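4. Equipment and budget

Our project, Wakby, looks at whether a two-arm bench cell can do simple food preparation in a small kitchen. The arms were already in the lab, so the budget covered only grippers, spare cables and kitchenware.

We asked two suppliers for prices in June. Gromitz offered gripper parts with a wait of 30 days. Prukport could send them in four but charged more for delivery. We chose Gromitz for the main order and kept Prukport for urgent spares – a broken cable would stop all testing. The kitchenware came from Bạch, a local shop, and took 2 per cent of the total.

Power supplies were left off the first list by mistake and had to be added later. The second list was approved on 10 July 2018, with 48 lines in all.

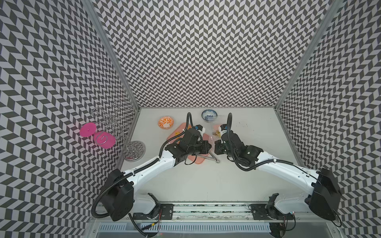

Figure 2. The two-arm cell with a cutting board, bowl and plate on the work surface.

Still to be priced are a second cutting board, spare mounting screws and a cover for the cables. We would order the cover first, as cleaning between the ridges is slow.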